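Call for Participants: Home Tasters for Sauces and Seasonings

Print this page | E-mail this page

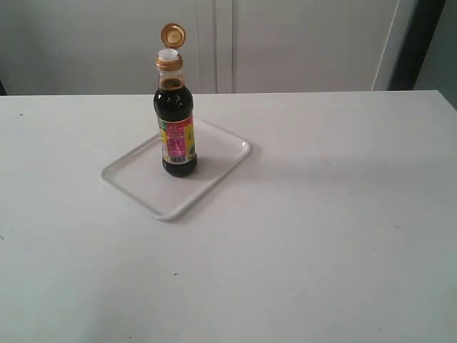 Heltitz is looking for 100 adults to join a home tasting panel for bottled sauces, dressings and liquid seasonings. The work is part-time, done in your own kitchen, and paid by the session. You do not need a background in food or cooking. You do need a steady schedule, a working sense of smell, and the patience to fill out the same form many times in a row.

What we do

Heltitz runs taste tests for food makers who are changing a recipe, a package or a supplier. Most of our clients are small and mid-sized companies. They send us plain sample bottles marked only with a code, and we send those to people at home. We do not sell sauces and we will not try to sell you any. You will not be told which company made a sample, during the study or after it.

What you would be doing

The panel runs until the end of February. Every other week you will get a box with the samples for that session, a set of paper tasting cups, plain crackers and a printed guide. A session takes most people less than an hour. You pick the day, as long as your answers are in before the next box goes out.

In a typical session you will:

- Smell each sample and rate the strength of the smell
- Taste each sample plain, then on the food listed in the guide (usually white rice, boiled potato or cucumber)
- Rate saltiness, sweetness, sourness and aftertaste on the scale provided
- Pour from the bottle as you would at dinner and report any drips, clogs or trouble with the cap
- Write a few sentences in your own words

The written part matters to our clients. "Good" or "too salty" does not tell them much. "Salty at first, then a burnt sugar taste that stays too long" does.

Answers are entered in Ginex, an online form that works on a phone, tablet or computer. We will send you a login with your first box. If you cannot use an online form, tell us when you apply. We can take a small number of people on paper.

Pay

You are paid after each completed session. If you finish every session, the total for the panel comes to $500. Payment is by check or direct deposit, your choice. There is no payment for a session you skip, and partly finished forms are paid at half the session rate. Rice, potatoes and other plain foods are yours to buy. Everything else comes in the box.

Panel members are independent participants, not employees. You are responsible for reporting the income on your taxes.

Who can apply

You must:

- Be 18 or older
- Have a mailing address where a box can be left safely
- Have a refrigerator with room for one shelf of bottles
- Cook or put together a meal at home at least four days a week
- Be able to complete all sessions on time

Please do not apply if you:

- Are allergic or sensitive to soy, wheat, fish, shellfish, sesame, mustard or sulfites
- Have been told by a doctor to limit salt
- Are pregnant or nursing
- Work for a food manufacturer, a grocery chain or another research company, or live with someone who does
- Smoke or vape every day

People who have served on one of our other panels are welcome, but there must be a gap of six months between the last session of the old panel and the first of the new one. If you took part in the Hoani vinegar study last year, you are clear to apply. If you are on the Skumex snack panel now, you are not.

Only 2 people from the same household may take part, and each must apply separately. Please do not compare notes until both forms are in.

How to apply

Send an e-mail with "Sauce Panel" in the subject line. Include your name, age, mailing address and a daytime phone number. Then answer these in a paragraph or so each:

Which sauces or seasonings are open in your kitchen right now, and which one do you use most?

Describe the taste of one of them to someone who has never had it.

What do you usually cook on a weeknight?

Résumés are not needed. Please do not send attachments, as our mail system removes them.

For our last home panel we received 1188 applications, so we cannot reply to each one. If you are chosen for the next step, we will call to go over the schedule and the allergy list. After the call you will get a small test kit with cups of salted, sweetened and soured water to put in order from weakest to strongest. The test kit is not paid. Results are used only for choosing the panel and are deleted when the places are filled.

Applications are open now and will close when we have enough people to fill the panel and a short waiting list.

Posted August 5, 2023

Print this page | E-mail this page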